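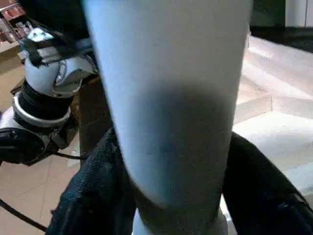

White surfaces pick up every shadow in a room.

The long reign of white

Cupboards, pipe, walls, kettles. Most of what we buy for the house still comes in one colour, and the paint trade has noticed.

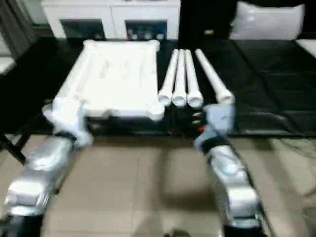
Words by Esperanza Ostrowski

At the Birnimel paint counter there are 384 whites on the chart. Staff say most customers take home one of two of them, and usually the two they had picked before they came in.

My parents painted in cream. Their neighbours had a mustard kitchen and an olive bathroom, and kept both until the house was sold in the nineties. By then agents were telling everyone to neutralise, and a whole street went pale in one summer.

White was cheap to match. A landlord could patch a hallway after a tenant left and skip the other three walls. I rented for years in rooms like that, and the patches always showed by late afternoon, when the sun got low.

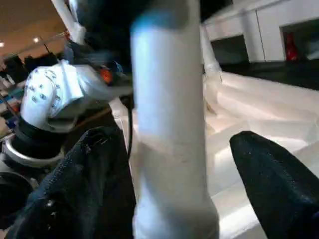
Pranard, a small mill that tints for heritage houses, sold 248 tins of dark green in March. That is a good month for them – their white did 900. The green went mostly to front doors and studies, places where people feel they can be bold without having to live with it all day.

I have a tin of it in the garage. The study is half done, and the old white is still coming through after the second coat. A third goes on when the weather warms up.

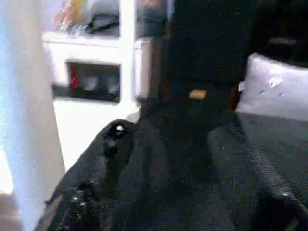 A white cabinet against a pale wall, with a spot of red in the open compartment.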